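Review: Flesum (console edition)
Published 30/08/2023

Flesum is a puzzle adventure from Stilladau, intended for players aged 10 and over. The present review is based on the retail version, played to the end of the story and then in shared mode with 2 controllers.

The campaign consists of 27 chapters. Early chapters teach the rules clearly, and the hint system may be switched off at any time. Load times between chapters are short. The map screen is less successful, as its icons are small and the legend cannot be kept open.

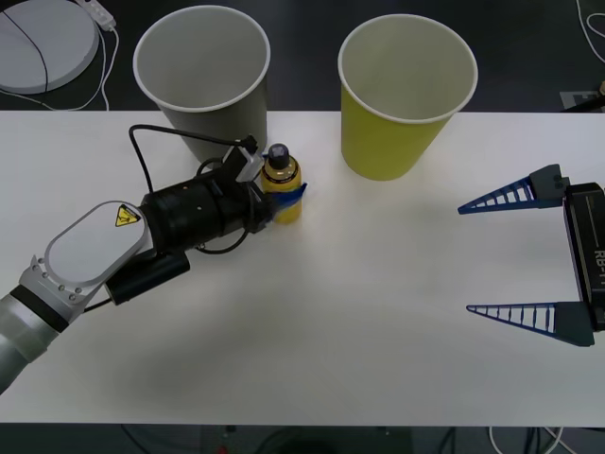
Lundik wrote in response to our April preview that the shared mode had dropped the second player's progress twice, and asked whether saves were now kept for both profiles. They are, provided that both players sign in before the chapter begins.

Sound and voice work are of a good standard. Subtitles can be enlarged, although speaker names remain in the smaller type. Families who play together will find the game suitable. Those seeking a long solo campaign may prefer to wait for the announced expansion.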